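Nurwood Town Council By-election: Frequently Asked Questions

Why do we have a by-election now?
Councillor Áine Heffernan has resigned her seat in the Bornier ward in January, after she moved to another county. The seat must be filled by a vote of the residents, and the new councillor will serve until the next ordinary election.

Who can vote?
Every person who is on the register and lives in Bornier ward. If you live on the north side of Lynch Road, you belong to Gikomier ward and you can't vote this time. Many people asked us about this, as the boundary was moved before the last election.

I am not sure if I am on the register. What should I do?
Please telephone or visit the council office. The staff can check your name while you wait. You can also be added to the register, but only until the closing date printed on your notice. 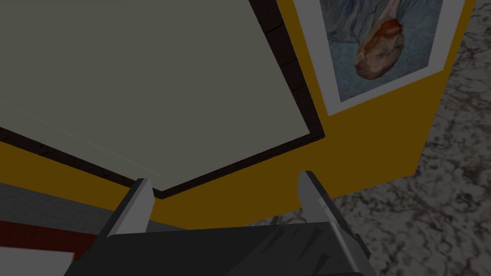 Where do I vote, and at what time?
The polling station is the Lynch Road hall, side entrance. It opens at 7 in the morning and closes at 10 in the evening. If you are already in the queue at closing time, you will still be allowed to vote.

Can I vote by post?
Yes. You need to fill in the postal form and sign it by hand. A form without signature will be sent back to you, and this takes several days.

How many votes decided the seat last time?
The total was 1784 votes, and the difference between the first two candidates was 70.

Can the council still take decisions during the campaign?
Yes, the ordinary meetings continue. Small repairs, rubbish collection and licences are not affected. The council will not announce new projects in the ward before the result is known, so the decision about the Gikomier footbridge is moved to the meeting after the count.

May I put a poster on my fence?
On your own fence, yes. Posters on lamp posts and bus stops will be removed.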